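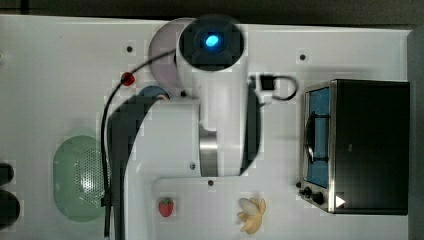
Source: Dolan teaching collection, kitchen bench series.

Automation and Society, handout 5
Can machines do the chores yet?

Last week we looked at welding and paint lines, where robots have earned their keep for decades. Household work is a different matter. The bench has a toaster oven, a colander, a plate and a few food-shaped items on it, and most people could clear it without thinking. For an arm, each object is a separate problem.

Things to note before the seminar:

Clutter. One thing lies partly behind another, and the arm itself can block the view of what it is meant to pick up.

Shape and finish. A see-through colander or a shiny surface is hard for many depth sensors. A strawberry and a peeled banana need quite different grips.

Doors and knobs. An oven door moves on a hinge, so the hand must follow a set curve. Pull off that line and the arm strains against it.

Shop-floor work gets round much of this by fixing everything in place. The Rultberg packing cell, covered in May, handles about 2000 trays a shift, but every tray arrives the same way up. The Brundero kitchen trial had no such help. It finished 31 tidying runs without a person stepping in — all of them slow, and all on a table the team had laid out itself.

Reading: the Grernport report, sections 2 and 5. Bring a short list of the steps in one chore you do at home, and mark where you rely on touch.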